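Pranon: text message commands for your phone

Welcome, and thank you for stopping by! Pranon is a small add-on that lets you read and answer your Ondach notice board by plain text message, even on a very old handset.
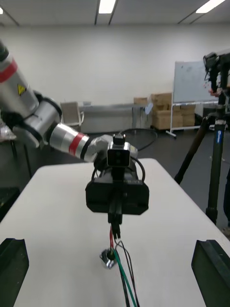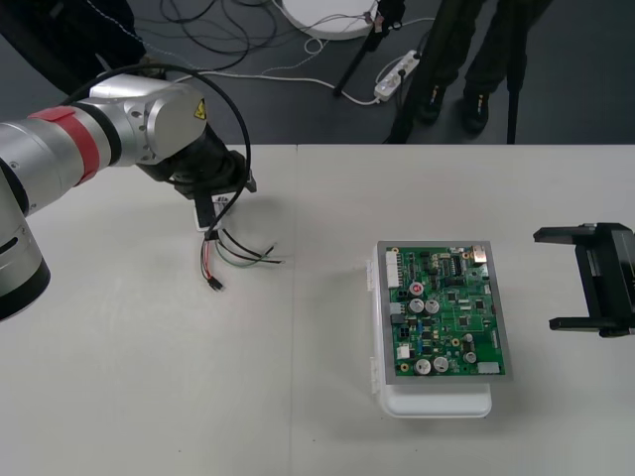
2 min read

Getting started
Copy the Drellard folder to your server, open settings.txt and put in your board's address. Then text JOIN to your own gateway number and wait for the welcome message (it can take a minute on a busy evening, so do put the kettle on).

What's in the folder
There are 2773 sample messages, of which 2571 are sorted by command. The rest are oddments I'm still working through, mostly misspellings of STOP.

Limits
Replies are cut at 70 characters if they contain accents or emoji. Unread notices are kept for 14 days. Pictures can't be sent yet, though I do hope to manage it by June.

Last updated 8 December 2024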